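Trakon open house: an afternoon with the Bitar handheld

Trakon opened its doors in March to people who had put their names down for its new handheld console, the Bitar. I had been on the list since the fall and got a slot in the afternoon group, starting at 1:30. The company works out of a former printing plant in Trirnitz, a short walk from the train station. Parking is on the street and fills up early.

Check-in was in the lobby, where visitors got a badge and a locker key. Phones had to go in the locker during the tour of the workshop floor, but we got them back for the play session afterward. There was coffee, and a shelf with the company's older products: two plug-in TV game sticks and a clip-on controller for phones. None of them are still sold.

The tour started in the room where the shells are tested. Trakon has the plastic parts molded elsewhere and brings them in for fitting. One machine presses the shoulder buttons over and over while a counter runs on a small display. Next to it is a cabinet that heats and cools the units. The engineer showing us around said the hinge was the part that had taken the most work. The first version loosened after a few weeks of normal use, and the second was so stiff that testers were opening it with both hands and pulling the screen out of line. The final hinge has a metal pin and stops at two angles. I opened and closed one several times and it felt solid, with a clear click at each stop.

From there we went to the assembly benches. Final assembly of the first batch is being done in Trirnitz. After that it moves to a contractor. The first batch is 1,019 units, an odd number that comes from how many usable screens were in the delivery. All of those are spoken for. People further down the list will get units from the second batch, and the company would not give a date for it. Several visitors asked, in different ways, and the answer stayed the same.

The screen is the main reason to be interested in the Bitar. It measures 4 inches across and is made for older games, so the picture is nearly square. Games from the eight-bit and sixteen-bit years fill it without black bars at the sides. The brightness goes up to 400 nits, which was plenty in the workshop under the ceiling lights. I took one over to the window and could still read the text in a menu, though the glossy front picks up reflections. A matte cover is planned as an accessory.

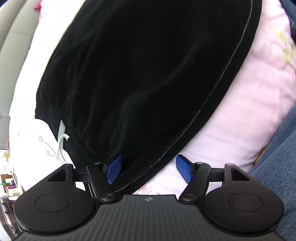
Battery life was harder to pin down. The spec sheet handed out at the door left that line blank. When I asked, I was told that it depends on the game and that a figure would be published once the final software was done. The demo units were all on charging cables between groups, so I couldn't judge it for myself. The battery can be replaced by the owner. It sits behind a door with two ordinary screws, and we were each given a screwdriver and allowed to try it. It took me a couple of minutes, most of them spent getting the connector back in.

The play session was upstairs. Tables were set up with demo units, and each had the same selection of games on it. The one most people wanted to try was Trimau, a side-scrolling puzzle game made by an in-house team and included with the console. You play as a lamplighter who moves between the front and back of each stage, and the puzzles depend on which lamps are lit. I got through the first area and part of the next. The controls are simple and the levels are short enough for a bus ride. Moving between the layers takes some getting used to, and I walked off a ledge more than once thinking I was on the other side of it. The music is good through headphones and thin through the speaker.

The other games were small ones from outside developers, including a racing game, a card game and a shooter that was marked as unfinished. The racing game ran smoothly for me with one other player over the wireless link. Link play is limited to 2 consoles for now. Support for more may be added with an update, but I wouldn't buy one counting on it.

The directional pad is good. Diagonals register cleanly and it doesn't rock. The face buttons are a little small for my hands and sit close to the lower edge of the case. After half an hour my right thumb was getting sore. A man at my table with bigger hands had the same complaint, while the teenager across from us had no trouble at all. If you can, try one in person before ordering.

The menu software was the weakest part of what we saw. It is easy to read, but opening the settings from inside a game took several seconds, and one of the demo units at our table froze and had to be restarted. Staff wrote the problem down and swapped the unit. They said the build was an older one. I would have liked to see the newer one.

A short question period closed the afternoon. Most of it was about shipping and about cartridges. The Bitar has no cartridge slot, and games are loaded from a memory card or downloaded. A dock for connecting it to a TV is in development and there was a prototype on the side table, not plugged in. Trakon also confirmed that developers can put their own software on the console without paying for a license. That got the biggest response of the day.

The price was not on the sheet either. People with a place in the first batch will get an email with the final amount and will have two weeks to confirm or drop out.

Another open house is planned for the summer, when the second batch should be further along. Sign-up will be through the mailing list again. The workshop is on the ground floor, and there is an elevator to the play area. Bring your own headphones if you want to hear the games properly, as the ones on the tables were all in use by the time our group got upstairs.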